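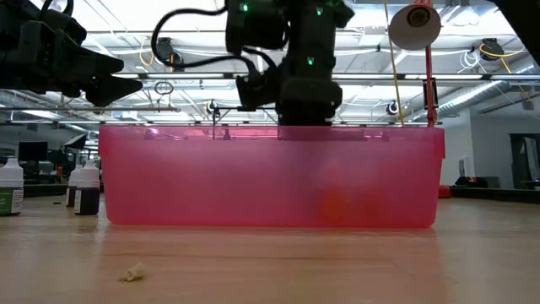
Skadmont Robotics – Perception and Planning Group

Setting up a bin pick when the bin walls are see-through

Our default bin picking setup in Rivera assumes solid walls. With a tinted, semi-transparent bin like the pink one on the bench, three parts of the pipeline need changing: the segmentation mask, the collision model and the approach. Work through them in order. You need Rivera running and both arms homed.

1. Stop trusting depth on the walls

Depth readings through tinted plastic are a mix of the near wall, the far wall and whatever lies between. Objects near the side show up as soft colored blobs, and the segmenter will happily return a mask for them. In the scene file, mark the bin as type "shell" and turn on reject_through_wall. Any mask that crosses the wall polygon is then dropped. Only points seen through the open top are kept.

2. Enter the bin by hand

Don't fit the bin from the point cloud. Measure the outside length, width and height with a tape and type them in. If the rim flares, measure at the rim as well and use the larger numbers for the top 15 mm. Leave the corner radius at zero. The planner then treats the corners as square, and you lose a little reach there.

3. Limit the approach

Set the approach axis to straight down and cap the tilt at 14 degrees. The wrist has to come down past the rim before the fingers close, so check that the collision model includes the gripper housing and the cable loop. The stock Vinddale model leaves the cable out. Add it as a capsule on the upper housing, or the planner will find paths that drag it over the rim.

4. Keep the other arm out

If a second arm works over the same bin, give each one its own zone in Sirkach and set the lock timeout to 900 ms. An arm that can't get the lock holds at its hover pose. Set the hover pose above the rim, with the jaws clear of the wall.

5. Check the light

Tinted plastic changes color a good deal with overhead lighting. Lock exposure and white balance before you record the background. If you use a clamp lamp, tighten it down first – moving it later means recording the background again.

6. Dry run

Run the plan at low speed with grasping turned off and watch the mask overlay. If masks still flicker along the wall, grow the wall polygon by 2 pixels and run it again. Turn grasping on once the overlay holds steady through a full cycle.

Save the scene file under a new name. The solid-wall defaults are shared with the other benches.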